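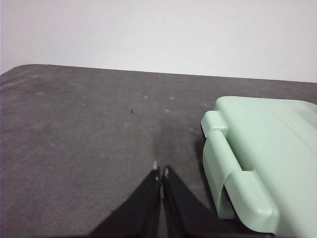
My gray table is driving me a little nuts and I'm hoping someone on here has been through the same thing. We covered it in April with a soft felty cloth from Skasus, stretched over the top and down around the corners, and I love how quiet it is (no more clunking when stuff gets put down!) but it picks up every single crumb and bit of dust. Next to my mint green breakfast station, which is all smooth rounded plastic, the little pale specks on the gray look ten times worse. I've tried a damp cloth and that just pushed the fuzz into little rolls. I've tried the hand vacuum and it gets the crumbs but leaves the light patches behind.

The other half of my problem is the breakfast station itself. My niece plays with it whenever she's over, so it lives out on the table, with the grill part on one side and the saucepan on the other. She likes the two pretend buns to stay in the pot on the wire rack with the lid on, so she can see them through the glass, and I've learned not to put them away anywhere else.

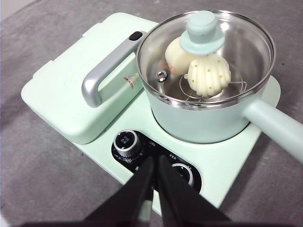
I'd like to be able to pick the whole thing up, clean under it and set it back without a big production. Is it fine to lift it with the pot still sitting in its spot, or should everything come off first? And would you put a mat under it or leave it straight on the cloth? The station was a gift and came with no booklet, so I'm guessing at all of this.

One more thing – the pan handle. It's long, and with the pot turned straight out to the side it goes past the end of the base, right at elbow height for a kid. I've caught my sleeve on it over and over.
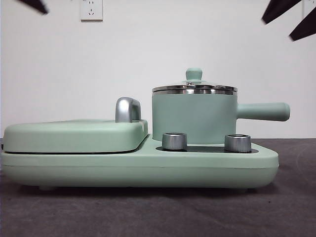
I've thought about turning the whole station so the grill end faces the room, but then the pot is on the far side and she can't reach it. Any ideas welcome, even silly ones!

Posted by Heledd Gethin, Friday

marjo_b
Sticky roller for the specks, dry, before you do anything else. Water is what made your fuzz rolls. I have the Pesico one with the wide head and go over my cutting table (also felt, also gray, what was I thinking) every couple of days. Short strokes, all in the same direction. If the light patches are still there after that, they could be worn spots or dried-on something, and for that I use a soft clothes brush and a tiny bit of dish soap on a barely damp sponge. Try a corner first!! Let it dry overnight before you put anything back.

For lifting, take the pot off. Always. I have no special knowledge of your station but anything just sitting in a dip is going to slide when you tilt it, and a glass lid is not something you want to chase across the floor. Pot off, close the grill side, two hands under the base. Don't carry it by the silver handle, I'd think that's there for opening the lid.

pinecone50
just throw a plastic tablecloth over it

oldhouse_ray
I'd go with a mat. We got a thin rubber one at Sheehan, cut it about an inch smaller than the base all the way around so it doesn't show, and now I only have to roller the part of the table you can see. It took me 10 minutes with scissors, and most of that was hunting for the scissors. One warning, check underneath now and then, crumbs do find their way in.

On the handle, have you tried just rotating the pot? If it's a plain round pan it ought to turn in its spot, so you could swing the handle toward the back when she's not playing. Ours is a different make but that's what we do with it. The other thing is to slide the station in from the end of the table, so the handle is over the tabletop with plenty of room past it. My grandson is taller now and it's his hip that hits things, so I can't promise much.

Heledd Gethin
Thank you both! I ordered a roller and I'm going to try the mat this weekend. I hadn't thought of turning the pot at all – I always put it back the way my niece leaves it. Ray, did you use anything to keep the mat from creeping on the cloth, or does it stay put by itself?

oldhouse_ray
Stays put so far. The weight of the thing seems to do it.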